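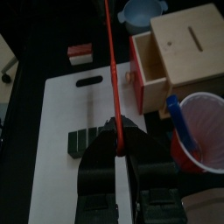
2026年9月12日 Joltstead 工坊记录:异站还车,还车桩改版之后

今天心情很好,先记一笔:Rukura 那边的异站还车终于跑顺了!上个月还在纠结要不要退回“哪儿借哪儿还”,今早把日志拉下来一看,还车失败基本都落在同一种情形里,这就好办多了。

背景给后面翻本子的人补一下。Boltlow 是我们给共享电动自行车做的还车桩,6月装的第一版只认本站的车。用户从 Rukura 骑到 Pasaribu,就得再骑回来,或者一直占着计时。第二版放开了,任意站借、任意站还,桩子自己去后台核对车辆编号,核对通过再落锁,计费在落锁那一刻停。

这次拉了730条还车记录,其中505条是异站还车。比例比我猜的高很多!说明大家本来就想单程骑,以前只是没得选。早上的方向很整齐,都从坡上的 Pasaribu 往下骑,到了傍晚又散开,有人坐公交回去,有人根本不回去。要是早点放开就好了,不过第一版的锁舌那时候也确实扛不住。

失败的那些,我一条一条看过去,几乎都是同一个样子:车推进去了,到位开关也触发了,后台应答慢了一点,桩子等不及就报“请重试”。用户一听提示音,本能地把车往外拽,正好赶上应答到了、锁舌往下落,于是锁舌顶在车头锁环的边上。再推一次多半能进去,可是人已经急了。

固件里等待时间写死在500毫秒。这个数是第一版留下来的,当时只查本站列表,绰绰有余。现在要绕到后台去问一圈,信号差的时候就不够。我很想直接改长,但改之前得想清楚提示音怎么配合,不然用户站在那里听不到动静,照样会拽。
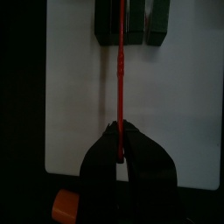 Cledwyn Voyle 看完日志说,先别动等待时间,应该让桩子先落锁,后面慢慢核对,核对不过再弹开;他在骑车回来的路上试过几次,最烦的就是手扶着车把干等。

我一开始不同意,怕把别家的车锁进去。后来越想越觉得有道理:到位开关旁边本来就有一个读卡线圈,车上的标签一靠近就能读到编号段,是不是我们的车当场就知道。后台要确认的只是这辆车有没有未结的订单、有没有报修,这些晚几秒完全没关系。所以新的流程可以这样:

读到编号段属于我们,立刻落锁,响一声短音。
向后台核对订单,灯闪。
核对通过,灯常亮,计费按落锁时刻往回算,用户不吃亏。
核对不通过,锁不弹,转人工,屏上给出电话。

最后一条和 Cledwyn 说的不一样。他想弹开,我想留住。弹开的话,车没人管就丢在路边了;留住的话,用户顶多打个电话。下午争了好一阵,还没有定论,两种都写成开关,先在 Rukura 开“留住”,Pasaribu 开“弹开”,跑一段时间再比。

下午把测试桩接上,改了状态机。好玩的地方在断网恢复:落锁以后断网,桩子要记得自己还欠后台一次核对,上电之后第一件事就补上。以前这段代码是空的,因为以前不核对就不落锁,压根没有“欠”这回事。我在存储里加了一个小队列,时间戳用桩子自己的钟,恢复联网以后再和后台对时。拔网线、拔电源、先拔网线再拔电源,三种都试了,队列都还在,补报的时间也对。高兴!

但有一个坑要记下来:桩子的钟在长时间断电后会回到出厂时间。如果这时候正好欠着一单,往回算的计费就会离谱。临时的办法是发现时钟比上一次记录还早,就把这一单标成“待人工”,不自动扣款。宁可少收。以后硬件改版给时钟留块小电池,这个需求我已经写进下一版的清单里了。
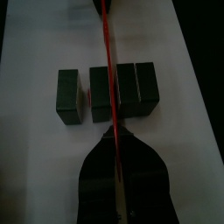
图3 白色平面上的四个深绿色方块,最左边一个单独隔开。

然后是调度。异站还车一放开,车就会往低处流,傍晚 Rukura 塞满,Pasaribu 空着,两头都有人抱怨。调度车目前一天跑一趟,清早把车拉上坡。我拿这批记录在纸上推了一遍,觉得时间点选得不对:清早拉上去的车,早高峰一下子又下来了,中午以后坡上还是没车。如果把这一趟挪到午后,清早靠前一晚自然留在坡上的那些车,可能也够用。“可能”两个字先画个圈,周末的骑法和平时差得多,样本还太少。

另一个想法更有意思:给往坡上骑的人减免。往 Pasaribu 还车,免起步价。电动车上坡又不累,说不定很多人愿意。这样用户顺手就帮着把车摆匀了,调度车能省则省。价格这块不归我们管,但桩子这边可以先把“目标站缺车”这个字段准备好,后台想用随时能用。字段我已经加了,默认关。

满桩的情况也想过。现在 Rukura 满了,用户只能骑去下一个站,很不痛快。Cledwyn 提过在桩子旁边地上画一块区域,满桩时允许停在区域里,用车上的锁锁住就算还。我喜欢这个主意,可是定位精度让人不放心,站点旁边有高墙,漂移的时候能漂到马路对面去。可以考虑用桩子上的蓝牙来判断车在不在附近, 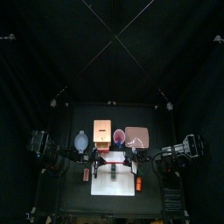

信号强度的门限得到现场去量,桌上量的数没有参考价值。打算带一辆车、一台笔记本去 Rukura,绕着站点推一圈,每个位置停一会儿,记下读数。车要挑电量低的和电量满的各试一次,低电量时车上的发射功率会降,这一点之前吃过亏。

零碎的几件:

锁舌的回位弹簧换了硬一点的,声音脆多了,手感也好。要看看冬天会不会太硬。
提示音里“请重试”那句删掉,换成“请稍候”。同事试听都说顺耳。
测试桩的外壳螺丝又滑丝一颗,备件快用完,要补。
后台那边问能不能把落锁时刻精确到毫秒,可以,但没必要,给到秒。
Pasaribu 站靠墙那根桩的线圈读距偏短,怀疑受后面铁栏杆影响,下次去的时候垫一块隔离片试试。

固件打了包,先只推给 Rukura 的4根桩,看夜里的补报有没有重复。要是出现重复单,先查队列出队的时机,我怀疑应答超时的时候会多发一次,后台按订单号去重应该能挡住,但最好别指望它。明早先看日志,再决定要不要推给其余的桩。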